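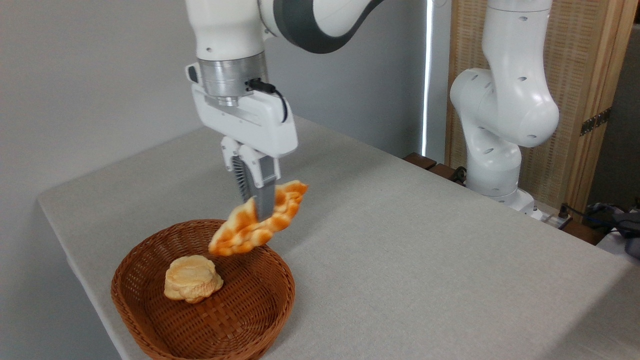

Braided loaf over the basket, bun already in. Second arm standing at the back.

From: Duygu Çınar
To: food-handling list
Date: Feb 13, 2021
Subject: Re: draft rules for bench cells, section 3 (grippers + cables)

Quick one before I run, will do the rest of the draft on the train.

Necati Taşdemir wrote:
> Section 3 as it stands says any gripper used on food or food
> stand-ins must have "smooth, wipeable contact faces". Do we want
> that to be a must or a should? Clinby say they can't meet it with
> their fingers and will just ignore the whole document if it's a must.
> Also, the cable wording. Soon-im thinks "secured along its full
> length" is too strict for the bit between wrist and gripper, it has
> to bend somewhere. Comments by Monday please or I freeze the text.

On contact faces — should, with a note. Look at the picture. Black ribbed pad on the left finger. Ribs are good for grip and awful for crumbs. If it's a must, half of us fail on day one, us included. My wording:

> Contact faces should be smooth. Where ribbed or textured pads are
> used, they must be removable without tools and cleaned on their own
> at every change of product.

"Change of product" needs defining btw. Is braid to bun a change? I say no, same family, same allergens. Oğuzhan says yes and he may be right if one of them has sesame on it. Put it in the definitions, not in section 3.

On the cable, I'm with Soon-im. Ours loops out to the side between the flange and the gripper body, short loop, and I'd hate to see it strapped tight, the connector takes the strain then and thats the part that goes. Suggest "the free loop must be as short as full wrist rotation allows, and must not hang lower than the fingertips". Someone check the second half against the Durkitz cell, theirs has a longer gripper.

Things missing from the draft:

— Open baskets. Woven rim, woven floor, you can't wipe that. Either a liner or keep baskets for trials where nothing gets eaten. I'd go for the second and say so in one line.

— Table covering. Fabric is fine for trials, not fine for food. The draft says "suitable surface", suitable to who?

— Two arms on one table. Section 5 only talks about one arm and a person. Needs a rule for the arm that isn't working: parked pose, brakes on, outside the other one's reach if the table alows it. Imre has text from Kurtuluş, ask him, it's short.

— Floor and table-edge cabling. Look at our bottom right corner, power strip by the table edge, cables all over. We'd fail the Tukcombe checklist on that alone. Please keep that rule a must, it will make me fix it.

Don't care about the numbering. Do care that the release height goes in, whatever number you pick, "gently" is not a rule.

Can't make the call on Monday, Oğuzhan has my vote on everything except the sesame thing.

Duygu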